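I moved to Plemville in February and I want to write down how I learned to buy tea here, because at home in Busia I never had to think about it. A few short posts.

In Busia my mother bought tea from the same shop all her life. You said "tea" and you received tea. In Plemville the supermarket has one full wall of it and I stood there like in a museum.

First mistake: I bought the most beautiful tin. It cost me 24 dollars and inside was mostly dried apple. I drank it for two weeks because I don't like to throw away food.

Second mistake: I asked for "strong tea" in a café. They gave me two bags in a very big cup of water that was not boiling any more. Strong for me means the milk is cooked together with the leaves, in a pot, on the stove. 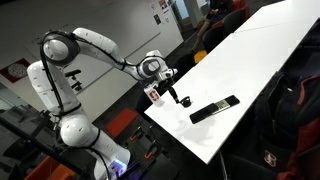
Then a neighbor told me about Bandara, the small grocery behind the bus station. They sell loose tea in plain paper bags, 200 grams each. The label has only the name of the tea and the price. I was so happy I bought three.

How I make it now, for those who asked: one cup water, one cup milk, two teaspoons of leaves, a little ginger. Water and ginger first, until it boils. Then leaves, then milk. Let it rise one time, lower the fire, wait four minutes.

Please use small leaves for this, the kind which looks almost like powder. Big leaves are nice for drinking without milk, but in my pot they stay shy.

I also tried the Gramance brand from the supermarket. It is fine - a bit flat, but fine for the mornings when I am late.

My mother still asks on the phone if I found "real tea" yet. I sent her a picture of the paper bag and she wanted to know how much I paid. I have not answered this question.

Next time I will write about bread, where my problems are bigger.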